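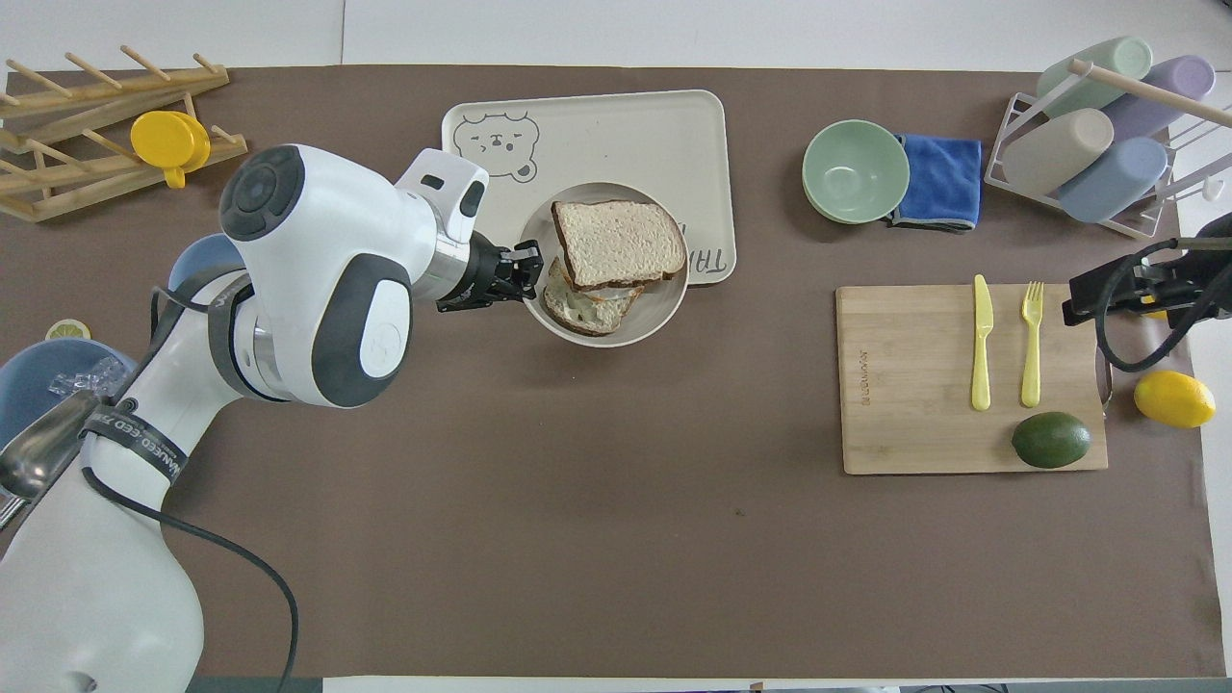
Bread and spread

Bread and spread is a light dish made of one or more slices of bread covered with a soft or semi-solid food. It is eaten at breakfast, as a school or workplace lunch, and as a snack between meals. Common coverings include butter, margarine, cream cheese, nut butters, mayonnaise, jam, honey and mashed fruit. When a second slice is laid on top, the dish is generally classed as a sandwich, although household usage varies.

Bread

White sandwich bread is widely used for its mild flavour and even crumb. Whole-grain bread has a firmer texture and stands up better to moist or heavy coverings. Rye, sourdough and flatbreads are also used. Slices cut thinner than a finger's width tend to tear under cold butter, and cooks often let the butter soften at room temperature beforehand. Toasting produces a drier surface that slows the absorption of moisture.

Spreads

Spreads are usually grouped by their base. Dairy spreads are pale and mild and serve both as a covering in their own right and as a barrier beneath wetter fillings. Sweet spreads are most often applied last. Savoury vegetable and fruit spreads include hummus, olive paste and avocado, the last of which browns when its flesh is exposed to air. Lemon juice is commonly mixed in to slow the change in colour and to sharpen the flavour.

The Surnberg Household Manual, a domestic guide used in home economics classes, devotes 52 of its 540 pages to cold dishes on bread. It separates "plain" spreads, made from a single ingredient, from "dressed" spreads, which are seasoned or blended.

Preparation

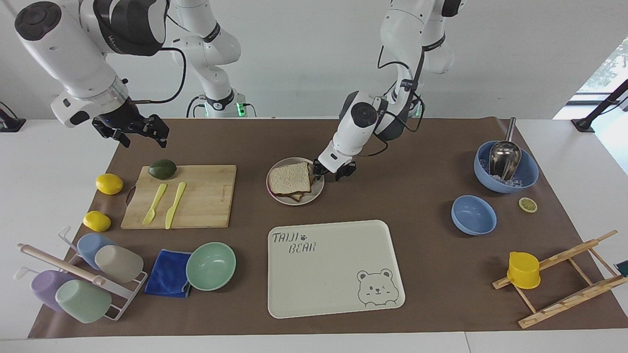 Preparation requires little equipment. The usual items are a board, a knife, and a plate or shallow bowl for serving. The bread may be set out on the plate before the filling is cut, as with two slices of whole-grain bread stacked slightly out of line on a pink-rimmed plate, while an avocado waits on a bamboo board beside a pale yellow plastic knife and fork. Plastic cutlery is adequate for soft coverings and is favoured where young children take part. A ripe avocado yields to gentle pressure; an unripe one is difficult to mash and is better left for another day.

Serving and storage

Open slices are served soon after they are made. Closed slices travel well when wrapped, and may be cut diagonally or into fingers. In the Kindden school district, bread and spread is offered at morning recess from September, with 2 slices counted as one serving. Dairy-based spreads should be kept refrigerated. Avocado spread is best made on the day it is eaten, with its surface covered closely if it must be held.

See also: Canapé; Open sandwich; Toast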